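3.2 Room and fixtures

The study was done in the Paltine hall, a long room with a white ribbed ceiling and fluorescent tubes. We chose it for its even light over the bath corner.
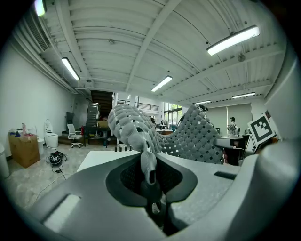 Each participant first learned the order of the tasks, and then worked alone for 11 minutes. The freestanding bathtub was the fixed point of the layout – all distances were measured from its rim.

Figure 4. Bath corner with tub, toilet and a mesh chair backrest held in two hands.
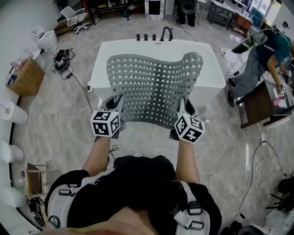 Amissah, in a comment on our draft, asked if a polished tile floor makes people move more slowly than they do at home. We can not exclude this. Of the 194 trials, 55 were repeated with mats.
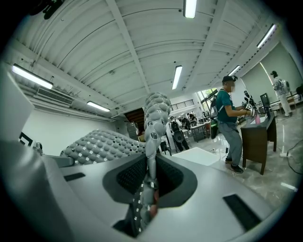
3.3 Order of tasks

The order was changed after each trial.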